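July 13, 2019
Notebook, soft goods bench. Restis hand-held gripper kit, loan unit, second session.

Carrying on from the last page. Kit is the two-finger one, Restis make the hardware, Homeck do the software and the support line. Quote on the table is for 2 units plus spares. Loan ends soon so need a proper view on it, not just "seems ok".

Set up took far too long again. The Homeck logger wouldn't see the handle until I'd swapped the lead and restarted the laptop. Same as last time. Manual says to plug in the handle first and then start the program, but doing it that way round gave me the red light both times. Other way round, fine. Told support, got an automatic reply.

Morning: tea towels, then the flannel squares, same order as the list on the wall. Nothing odd. Towels are easy if you go for a corner and hard if you go for the middle of an edge, which we knew. Flannels slide about on the bench top so I taped the rubber mat down. Should have done that at the start. Runs before the mat are marked with an M in the sheet, leave them out if you want a clean set.

Afternoon: dark cloths. This is the bit Kotian asked for, as most of what comes through their sorting room is dark and they don't want a demo done with nice white napkins. Pinch and lift, hold, lay down, let go. Slow squeeze on the trigger, no snatching -- if you snatch, the tips close above the cloth and you get nothing.
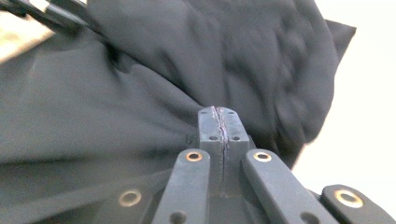

Trigger is stiff. Fine for the first half hour, then my thumb starts to go and I stop closing it the whole way. That is a real problem for us, a half closed run looks like a good one in the log until you play it back. Asked Homeck if there's a lighter spring. They say one is coming in December. No use for this quote. Could we fit our own? Warranty page says no changes to the handle, doesn't mention springs by name. Ask before touching it.

Tally for the dark cloths: 110 tries, 99 held to the end of the lay down. Better than I expected. The misses were mostly me being tired towards the end, a few were two layers when I wanted one. I counted two layers as a miss. Kotian may not care about that, check with them, it changes the number a fair bit.

Things I like:
Weight is good, sits well in the hand.
Tips come together the same way each time, haven't had to re-zero since the first morning.
Charging dock is simple.
Can get at the linkage with one driver, no need to take the whole front off.

Things I don't:
Trigger, see above.
Logger drops the name of the run if you type a comma in it. Lost the labels off an entire batch finding that out. Use dashes.
Playback is very dark on dark cloth. There's a brightness slider but it only changes the preview, not the saved file. Makes checking slow.
Spare tips only sold in the big pack.

Price. Restis sheet says 3,182 per unit with the dock and one set of tips, software is on top and paid yearly. Pelodau came in lower on the unit but wanted us to buy their stand as well, and by the time you add it the gap has nearly gone. Also Pelodau never sent the loan kit they promised, so can't compare like with like. I'd not hold the order for them. If somebody wants to chase, the contact is in the blue folder.

My view so far: take one, not two. Run it through the Kotian work and see if the spring turns up when they say it will. Second one can wait for the new handle. If the budget has to be spent in one go then ask Restis for the tips pack instead of unit two and see what they say.

To do before it goes back
- redo flannels with mat down, full set
- one run with gloves on, Kotian people wear gloves
- copy logs off the laptop, the drive is nearly full agian
- write up comma bug properly for Homeck, with the file
- find the small screws bag, was on the shelf by the sink
- someone else to do a session please, all of this is my hand and my grip and it needs anohter pair

Left the kit on the dock, bench needs a wipe. Mat can stay taped.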